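Mevolau德克索普工厂上料工位改用机械臂 28名员工转岗培训2月开始

2023年12月13日,德克索普(Derkthorpe)——Mevolau今天宣布,德克索普工厂装配车间的两个上料工位将交给机械臂,夜班先上,白班随后。项目代号Nelov,集成商为Lehtinen。

先说大家最关心的:不裁人。涉及的28名员工全部留岗,工资级别不变。培训2月开课,每人26课时,算上班时间。

工位先在仿真里搭。底座、孔板、料盒,位置都在软件里定,定好再进车间。目前程序累计跑了1,131次,还在改。仿真里机械臂装在浅灰色底座上,伸到孔板上方,夹爪对着黑色小料盒。

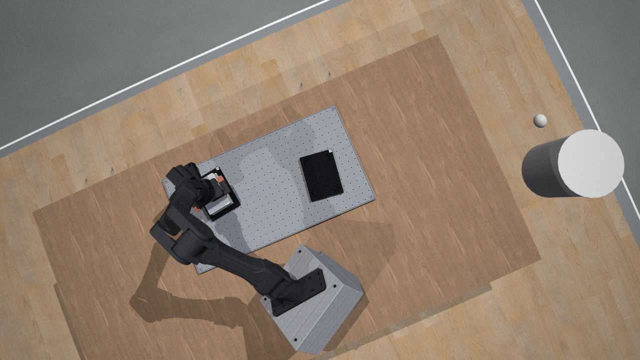

对员工有什么变化

以前:站着,弯腰,放件,一个班下来都是同一个动作。以后:看屏幕、换料盒、处理报警、做首件检查。活儿轻了,但要学的东西不少,这点公司不回避。

装配车间主管Ngaio Pomare表示:“班组提了很多意见,料盒放哪边、人从哪边进,都是他们定的。有的改了好几遍。我自己也要去上课。”

夜班人数暂时不变。轮班表另行通知,1月底之前贴在更衣室门口。报警处理由当班组长负责,不另设专岗。员工如果不想转做设备看护,可以申请去包装或者质检,名额够。

Lehtinen项目经理Morena Pace说:“布局先在电脑上改,比在车间里拆螺丝快的多。操作工坐在旁边看,哪里别扭当场就说。”

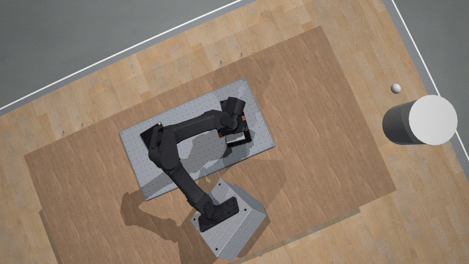 图:Nelov项目仿真画面,俯视角度,机械臂横跨孔板。

接下来

设备进厂前,两个工位照常人工生产,交货期不受影响。安全围栏和急停按钮的位置还没最后定,定了以后会再发一次说明。供应商送货路线不变,仍走北门。

车间开放参观安排在培训开始之后,媒体如需到场请提前登记,进车间须穿安全鞋,现场不提供借用。仿真画面可向Mevolau新闻办公室索取,转载请注名来源。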